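Subject: Re: Acrylics drying on the palette in the evening class room
List: studio-teachers
Date: Sep 6, 2026

> We moved the evening painting class into the larger room in May and
> the paint now skins over before people finish blocking in the
> background. Same student acrylics as before, same paper plates. By
> the second half of the class the white is rubbery and people are
> dragging lumps across the canvas. I have told everyone to mist with
> water but then the sky layer goes streaky and lifts when they paint
> the trees over it. Is there a retarder people here trust, or should I
> just switch brands? We use Altau for everything except the white,
> where we buy the Zuvo in the big tub.

I would leave the brand alone for now and change the plates first. Uncoated paper plates draw water out of the paint from below while the air takes it from above. Coated plates or flat plastic lids will buy you a good part of the class by themselves.

Second, look at where the supply vents are. Our room at Nendell had one blowing straight down on the back row, and that row always had the complaints. We closed the damper on that vent and opened the one over the sinks. If you don't control the dampers, a piece of card taped to the vent as a deflector does the same job.

On misting: the streaks you describe sound like too much water in the film. Once acrylic is thinned far enough with plain water there is not enough binder left to hold the pigment down, and the next layer picks it up. Mist the palette, never the canvas, and use a bottle with a fine nozzle. The ones sold for houseplants mostly throw drops that are too big. If students want thinner paint for the sky, give them a small cup of glazing medium and tell them to dip the corner of the brush.
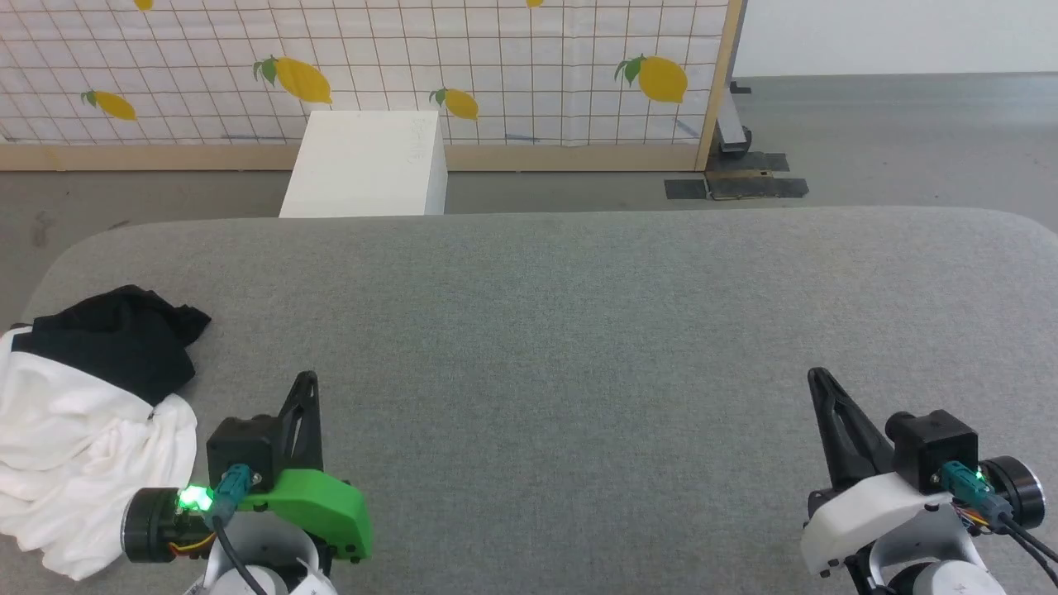

Retarder works, with two cautions. Most labels give a maximum proportion, and it is lower than people expect. We use the Bosman liquid and stay at or under 10 percent by volume. Past that the surface can stay tacky, and a class that has to carry canvases home the same night will end up with sleeve prints in them. The other caution is that students should not dose it themselves. I mix it into the white and the sky blue before class and leave it out of the dark colors, which go on last and need to set before people leave.

For the white, a 2,000 ml tub is fine as long as you are not scooping from it all evening. Decant into a 1,000 ml squeeze bottle, close the tub, and put out half the usual amount, with a refill at the break. Small piles skin faster than large ones, so put it down as one thick ribbon and have people pull from the end. We stopped having trouble with the white when we did this, although we changed the plates in the same month, so I can't separate the two.

A stay-wet palette (sponge, then palette paper, in a shallow tray with a lid) is the proper fix. I have not found it practical for one-night students. They flood the sponge, the paint goes soupy at the edges, and somebody has to wash every tray afterward. For a multi-week course I would use nothing else.

One question back: do you know the humidity in the new room? A cheap meter on the supply shelf would tell you whether this is going to get worse when the heating comes on. If it is already low, I would sort out the vents and plates before then — retarder alone won't cover it.

I can send the mixing sheet we use for the white if it helps. It is one page and assumes the Bosman product, so the proportions would need checking against whatever you buy.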